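Proyectos financiados | Informes de seguimiento

Informe de avance: módulo de percepción y control para agarre de piezas pequeñas
Destinatario: Fundación Otley
Responsable técnico: Masanobu Ichikawa
Fecha: 2020-11-29

1. Estado general

Desde el informe de mayo el trabajo se ha concentrado en el software. El controlador de Plendex ya funciona con el nuevo planificador y se ha retirado la capa intermedia heredada de Trestton, que añadía una latencia difícil de acotar. La tarea de referencia sigue siendo la acordada: localizar un cubo naranja sobre la mesa, agarrarlo y depositarlo en un vaso.

2. Percepción

El estimador de pose trabaja ahora solo con la cámara de muñeca. Se entrenó con unas 3.000 imágenes etiquetadas por el equipo de Masaru Nakajima. La fase más delicada es la aproximación final, con el cubo entre las dos puntas y todavía sin contacto. En ese tramo la sombra sobre la mesa confundía al segmentador, que la incluía en el contorno de la pieza y desplazaba el centro estimado. Se ha corregido separando el canal de color antes de la segmentación.
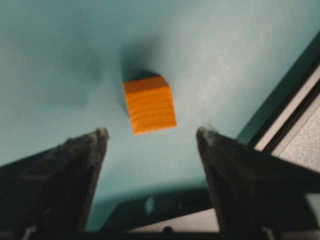 3. Control y planificación

El planificador recalcula la trayectoria cada 100 ms mientras la pinza está abierta. Una vez iniciado el cierre, la trayectoria queda fijada y solo actúa el lazo de fuerza. En la versión anterior ambos procesos escribían en la misma cola y algunas órdenes llegaban fuera de secuencia.

Queda pendiente el caso en que un dedo tapa parte del cubo. El estimador pierde una esquina y la orientación salta entre dos soluciones. Hemos probado un filtro temporal que conserva la última orientación fiable, con buen resultado a velocidad baja.
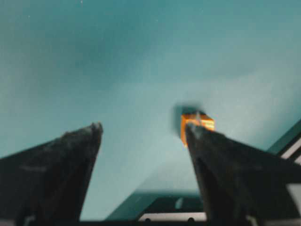 A velocidad nominal el filtro introduce un retraso que todavía no es aceptable. Ichikawa propone pasarle la posición articular como entrada adicional; el cambio está en revisión y no afecta a la interfaz.

4. Ensayos

En la última serie se registraron 92 ciclos válidos. Los 41 primeros se hicieron con los parámetros antiguos y sirven de línea base. El análisis comparativo se entregará por separado, con los registros completos.
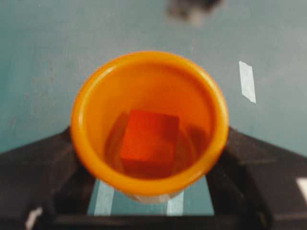

La verificación del depósito se hacía hasta ahora por apertura de pinza, un criterio que daba por buenos algunos ciclos fallidos. El nuevo módulo, basado en una biblioteca de Fujimoto, comprueba la imagen tras soltar la pieza. Como el vaso también es naranja, el umbral de color único no bastaba: el cubo tira más a rojo que las paredes, y esa diferencia de tono es la que usa ahora el clasificador. Falta ajustarlo para imágenes con desenfoque.

5. Próximo periodo

- Integrar la posición articular en el filtro de orientación.
- Cerrar la documentación de la interfaz del planificador.
- Repetir la serie de ensayos a velocidad nominal.

No se solicitan cambios en el presupuesto. La compra de la segunda licencia de Plendex se aplaza hasta terminar la revisión del filtro.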